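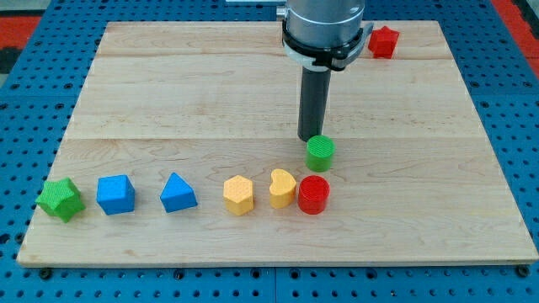 Blocks desk - where we are

Quick one from the pushing group as Idalina wants copy by four.

We are at 1,862 usable episodes on the shape blocks. 761 of those came in during May, mostly thanks to Salim Kashindye who took the early slots and kept the resets short. Another 317 are sat in the review folder waiting for a label. If you have a spare half hour please do a batch, the login is the same as last time.

Board holds eight blocks, two each of red, green, blue and yellow. Same set for every episode, dont swap pieces between stations.

Instructions. Too many of you are typing the same thing. "Push the red star to the green star" is fine but we have it a lot. What Margarida is short of is wording that makes the model pick between two things of one shape, or two of one colour - the red cylinder and not the green one, the blue cube away from the blue triangle, the heart round the back of the hexagon. Long and clumsy is good. Write it how you'd say it.

Start positions. A tidy row is allowed now and then, but please scatter for the rest. Nuno's first look at the Lis run says the policy is weak when a block starts near the back edge, so more of those please, and more with two blocks almost touching.

Keep the failed pushes! Mark them failed and save. Deleting them leaves holes in the numbering and Genalyn Saludo has to go and patch the index by hand.

Zotholm station is moving to the new recorder next, expect it to be off for a morning. Kivia carries on as normal. 5 slots still open on the sheet for the late shift, put your intials in the box and tell Genalyn.

Next update when the labels are done.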